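Workshop Tips: Planning the Purchase of a Robot Arm for a Small Room

Updated 11/13/19

The following guidance is issued by the Skellau Workshop Advisory Service for members who are preparing a budget for a first robot arm. It applies to home workshops and to small shared premises.

1. Measure the room before requesting a quotation.
Record the length and width of the floor, the position of every door, and the height of the ceiling. Suppliers state the reach of an arm from the center of its base. The elbow may swing behind or beside that point, and members should ask for a drawing that shows the full sweep. A margin of 16 inches between the sweep and any wall is recommended.

2. Budget for the mounting as a separate item.
The quoted price of an arm seldom includes a pedestal. Members should set aside $600 for the pedestal, plate and bolts, and should confirm that the hole pattern of the plate matches the base. The Dornia and Fandaron price lists show these parts on separate pages.

3. Plan the work surface together with the arm.
Equipment placed on the panel must remain within reach of the gripper and must also be accessible to the person who maintains it. A model of the layout, prepared on a computer before any order is placed, will show where the arm passes over other apparatus and how near it comes to the walls.
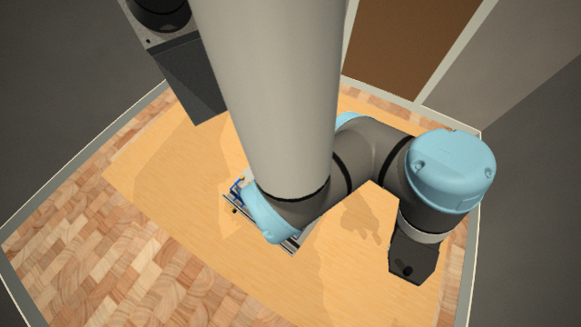 4. Select the gripper last.
The shape and weight of the parts to be handled determine the gripper. Members are advised to send two sample parts to the supplier and to request a written statement of the grip force. Adapter rings are charged separately by most dealers.

5. Protect the floor.
Wood block floors mark easily under a heavy base. Obtain the total weight of arm and pedestal in writing and consult the installer of the floor if it is in doubt.

6. Allow for running costs.
Enter cables, spare caps, grease and an annual inspection in the budget for each of the first seven years. The Bošković planning sheet, available at the service desk, contains a line for each. Completed sheets submitted by the end of September are reviewed without charge.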